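Workshop Tips: Before You Buy a Robot Arm for the Bench

Filed under: Tools, Big Purchases, Regrets

Readers keep writing in to ask what a small robot arm costs. The sticker price is easy. Mine was 1,365 dollars, plus shipping, and I had talked myself into it by lunchtime. What I had not talked myself into was everything that followed the arm home, the way a free puppy is followed home by a vet.

So, some tips, in the order I wish I'd had them.

Write the job down first. One sentence, with a verb in it. "Helping around the kitchen" has a verb and is still useless. "Move a cup of tea from the stand to the edge of the table" is a job. You can time it, you can watch somebody do it, and you can find out whether you'd ever pay to have it done. Mine originally read "general tasks," and general tasks turned out to be reading the manual.

Budget for fingers. The gripper that ships with a cheap arm is designed to look good holding a foam block. Cups are another matter. Plan on a second pair of fingers and then a third, and put a line in the budget for little screws, which leave the bench at night by their own means. I set aside 156 dollars for spare parts and felt very grown up about it until the second month.

Try a hand-held gripper before you pay for the arm. A pair of fingers on a handle will teach you most of what you need to know about reach, grip and elbow room, and it goes back in a drawer when company comes. Ľubica Slanina, who edits this page and has seen my receipts, makes everyone do a full week of this before she'll let them use the word "automate" in print. It's a good rule. I broke it, obviously.

Do it on the real table, with the real clutter. A gripper is wider than the thing it's gripping, and all of that width has to fit beside the cup without knocking into the neighbors.
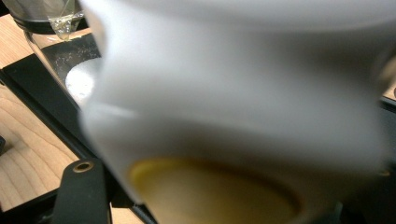
Tea table, one cup with something in it, and a stand and glassware to steer around. 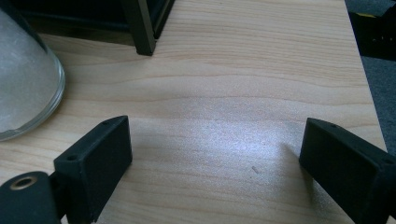
Should I buy the arm first and work out the gripper later?

Buy the gripper first. The fingers decide what you can pick up, how much weight the arm has to carry and how much clear table you need, and all three change which arm is worth your money. If the fingers can't manage your cup, a better arm will only fail to manage it more smoothly.

On to the table itself. Measure the clear space you have on an ordinary day, with the mail on it. Then take away room for the base, the power brick and the cable that is always a hand's width too short. My bench gave me 28 inches of usable width, and the arm wanted all of it. The vise now lives on the floor, where I find it with my toes.

Check the light at the hour you plan to work. Shiny glass and pale wood throw glare, and cheap cameras take glare personally. If your setup depends on a camera, a plain matte mat is a cheap fix, so price one in. Clear glass is its own headache and deserves its own test. Don't assume that a system that can find a mug can find a beaker.

Use cold water for practice. I know the goal is tea. The goal can wait until you've got through a full afternoon without mopping. Start with an empty cup, then a little water, then more, and keep anything with a plug well out of range.

Ask about parts before you ask about features. I sent the same short list of questions to three sellers. Hivby answered with a price sheet for every replaceable piece, down to the finger pads. Nincombe answered with a video set to music. Broltirik wanted to schedule a call. I bought from Nincombe, because it was a very good video, and I've been ordering my finger pads from Hivby ever since. They don't quite fit. A nail file helps.

Leave a line for software, even if the box says it's included. Mine came with a free plan that became a paid plan at 8 dollars a month. Small money, but it goes on for as long as the arm does, and it should be in the same column as the arm when you show the total to whoever you share a checking account with.

Think about resale. A used arm with its original box, cables and fingers sells. A used arm with "most of the cables" sits in the listings through December and into spring. Keep the foam, too. I threw mine out the first night, in high spirits.

Consider renting, or sharing. The Hailu tool library across town will lend out a small arm if you take their evening class, and the class alone would have saved me the price of the third set of fingers. Two neighbors going halves also works, provided you settle in advance who gets the garage space.

Last one: put a quit date on it. Pick a month, and if the thing isn't doing the one-sentence job by then, sell it while it still has its screws. Mine was June. I've moved it to September, and the tea is still being carried by me.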